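The long way round to Dinlow

I was nine minutes late for my first day at the Fandum Centre, and I'd like it on record that the bus was to blame. Shivam Pathak, who was meant to be showing me the ropes, had already started without me. He was up a stepladder in the hall, changing a bulb and talking to two tenants about their deposit.

"You'll be the new organiser," he said. "Hold this." So I held the old bulb for quite a while!

I'd spent years before that raising money for a hospice, a job I loved, and I thought I knew how to talk to people. What I was used to, though, was asking for something. Organising in Dinlow meant knocking on a door and then shutting up, and I'm a talker (my sister read that sentence and laughed out loud).

The estate has 412 homes, and by October I'd knocked on 146 doors. I had a clipboard with a list of questions on it, all very sensible, about repairs and bins and bus routes. Mostly people wanted to tell me about other things. One woman on Hirnness Road kept me on the step for the best part of an evening with the story of the old swimming baths, and who'd learned to swim there, and who had met their husband there. I wrote none of it down and I remember nearly all of it.

Shivam's view is that the clipboard is just something to do with your hands. 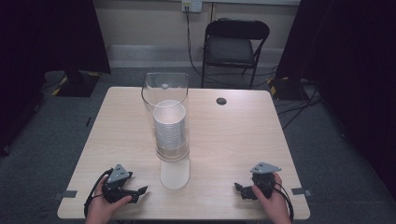

Learning to run a meeting

My first proper meeting was a shambles. I'd put the chairs in rows, printed an agenda and given everybody two minutes to speak, and we got as far as item one. There was a row about parking, then a second row about the first row, and I went home and ate toast over the sink.

The next month I put the chairs in a circle and asked one question: what would you fix first if it were up to you? It came out as the lighting on the path behind the Srivastava Building, which hadn't even been on my list. A retired electrician offered to walk it with me after dark, and five neighbours came along with torches. We wrote to the council the next morning with a map one of the teenagers had drawn, and it was a far better letter than I'd have managed alone.

We've had a reply, too, a rather stiff one, promising a site visit in spring. Shivam has pinned it up by the kettle. I've still got 266 doors to go, and I've bought better shoes.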